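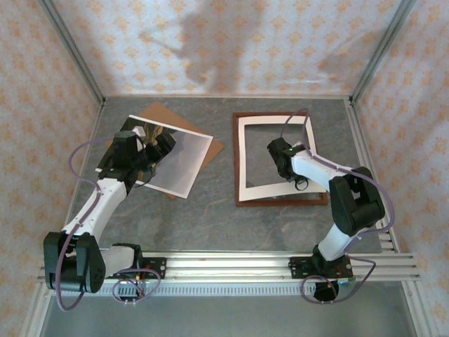

According to one of the operators, the arm should have stopped the moment the button was pressed, and it kept moving. The operator was standing next to the cell at the Cinetard framing workshop in Cokenthorpe when the right arm pulled on a picture frame while the left arm was still holding the photograph that belonged to it. "I pressed the button, I looked at the arm, and the arm was still going. I pressed it again. I did not put my hand inside, but I can say that I wanted to."

The workshop confirmed on May 2, 2024 that the robot cell is out of normal production and that all customer orders are framed by hand until further notice. The operator was not hurt. A finger of another employee was pinched lightly between a gripper and the edge of a frame later in the same shift, when the parts were being taken out. The employee was seen by a doctor and returned to work the next morning.

Cinetard frames photographs and small prints for shops and for private customers. The cell has been in use since January. It has two arms on one rail. The left arm handles the photograph and the right arm handles the frame and the mat, and for the last part of the job they have to work together. The control software is called Cakurar and comes from the supplier Won, which also installed the cell and trained the staff.

The workshop has given this account of the fault. The two arms receive their commands from one computer, and each arm reports back its position and the force on its gripper. When the left arm reports that the photograph is lifted, the right arm is allowed to move. On the day of the incident the left arm reported a lifted photograph, although its gripper was still pressing on the print. The right arm then started its own movement and caught the mat instead of the wood. The mat was bent and the frame turned on the floor of the cell.

A fault of this kind damages material, and the workshop says it would have been treated as a normal repair. The stop button made it a safety matter. The button sends a request to the Cakurar software, and the software then tells both arms to stop. At that moment the software was waiting for an answer from the left arm and did not handle the request. The right arm continued for nearly 30 seconds, at low speed, until the operator switched off the power at the wall.

A stop button has to cut the power to the motors directly, without asking any software for permission. The cell has such a circuit, and it was in the drawings. During the installation it was connected to the left arm only. The right arm was added to the rail later, and its stop line was placed on a software input, which was meant as a temporary solution. In the acceptance papers the point is marked as done.

Won does not dispute this. In a written answer the company says that the wiring of the right arm did not follow its own instructions and that it takes responsibility for the installation. It adds that the arms in the cell are small and are limited in force, so a serious injury was unlikely. Cinetard replied that it does not find this argument helpful, as the staff had been told in training that the button stops everything.

The records of the cell show that the trouble did not come from nothing. The two arms have framed 515 photographs since the start. In 12 cases the print or the mat was damaged, and in most of these the note in the log says only "bad grip" or "mat bent." The damaged material was replaced, and the customers received their orders with a short delay. The notes were not sent to Won, and the workshop admits that they should have been. When the supplier read the whole log last week, it found the same wrong report from the left gripper in several of the entries.

Why the gripper reports a lifted photograph when it has not lifted anything is still under discussion. One explanation is the thickness of the material. The force limit was set with heavy paper, and a thin print gives a different reading when the gripper presses it against the cardboard under it. Another possible explanation is the cable. The cables of both arms run along the outside of the links in loops, and they move each time the arm moves. If a connector is pulled a little, the signal can drop for a short time, and the software keeps the last value it has received. Won has replaced the cable of the left arm and is testing the old one.

For customers the consequences are small so far. Orders with a standard frame take two or three days longer than usual. Orders that were already promised for a fixed date are being done first. Customers whose prints were damaged in the past can ask for the entry in the log, and Cinetard says it will answer these requests in writing. Old family photographs, where no second copy exists, were never placed in the cell, and this rule stays in force.

Before the arms work on orders again, the following has to be ready:

The stop circuit will be wired directly to both arms and tested one arm at a time, and then with both arms moving.

The right arm may start only after the gripper of the left arm has reported the same state two times, with a short pause between the readings. If one reading is missing, both arms stay where they are.

The written steps for taking out parts after a stop will be changed. The power must be off and locked, and the grippers must be opened by the release lever. On the day of the incident the parts were taken out while the motors were without power but the gripper was still under spring tension, and this is how the finger was pinched.

The log will be read every Friday by the workshop and by Won together, and a damaged mat will be written down as a fault.

The workshop has also asked for an inspection by an outside safety engineer. The visit was planned for this week and had to be moved. Until it has taken place, the cell may be run only with scrap frames and test photographs, at reduced speed, and with a second employee at the main switch.

Among the staff the opinions are different. Some would like to see the arms working again soon, as the mounting of small prints is tiring for the hands and the eyes. The operator from the day of the incident has asked for other duties for the time being, and this was accepted. At a meeting on Tuesday employees also asked why the temporary wiring was not found in the yearly check of the machines. The answer was that the cell is less than one year old and had not been checked yet. From now on new machines at Cinetard will be checked before first use and again after each change in their equipment.

Won says it is contacting its other customers who had a second arm added after the first installation. It did not say how many there are. The company recommends a simple test for them: let only one arm move, slowly and without a workpiece, press the button, and repeat this with the other arm. If either arm does not stop immediately, the cell should be switched off at the main switch and left off until a technician has been there.

Cinetard's shop counter in Cokenthorpe is open at the usual hours. Questions about a running order can be asked there or by telephone, and customers are requested to have their order number ready.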